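Cosum muda horário da biblioteca e abre sala de estudo à noite

A biblioteca municipal de Cosum passa a funcionar com novo horário a partir de outubro. A sala de leitura do primeiro andar ficará aberta até às 22h00 nos dias úteis, três horas mais do que até agora, e o balcão de empréstimos encerra às 19h00, como já acontecia.

A alteração foi aprovada pela câmara depois de um inquérito feito aos utentes na primavera. Segundo os resultados divulgados pelo município, 75 por cento dos inquiridos pediram um espaço para estudar depois do jantar, sobretudo em época de exames. A sala infantil e a hemeroteca mantêm o horário atual.

"Tínhamos estudantes sentados nas escadas à espera de boleia porque fechávamos cedo", afirmou Gudrun Engström, diretora da biblioteca. A responsável adiantou que o período noturno será assegurado por dois funcionários, em turnos rotativos, e que não haverá empréstimo de livros nessas horas. As devoluções podem ser feitas na caixa junto à entrada da Rua do Poço.

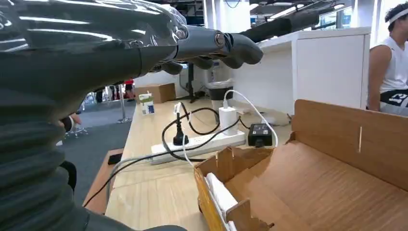
O acesso noturno faz-se apenas com cartão de leitor válido. Quem ainda não o tem pode pedi-lo ao balcão, mediante apresentação de documento de identificação e comprovativo de morada. A primeira emissão é gratuita e a segunda via custa 4 euros. Os menores de 16 anos precisam de autorização assinada por um encarregado de educação para permanecerem na sala depois das 20h00.

O novo horário obrigou também a mexer nos transportes. A carreira que liga o centro ao bairro de Prosten terá uma partida adicional às 22h15, com paragem em frente à biblioteca. A ligação à zona de Arkwood continua a terminar às 21h30, e a câmara diz estar a negociar com o operador um prolongamento para o início do próximo ano.

Ludger Haberkorn, presidente da associação de moradores de Prosten, considera a medida positiva, mas lamenta que os sábados tenham ficado de fora. "Quem trabalha durante a semana continua sem alternativa ao fim da tarde", disse. A autarquia respondeu que a abertura ao fim de semana será avaliada passados oito meses, com base no número de entradas registadas.

Durante a primeira semana, a biblioteca fecha às 18h00 num dos dias para substituição das fechaduras da porta lateral. A data será afixada à entrada. As reservas de gabinetes de grupo podem ser feitas ao balcão ou por telefone, com um limite de 3 horas por marcação.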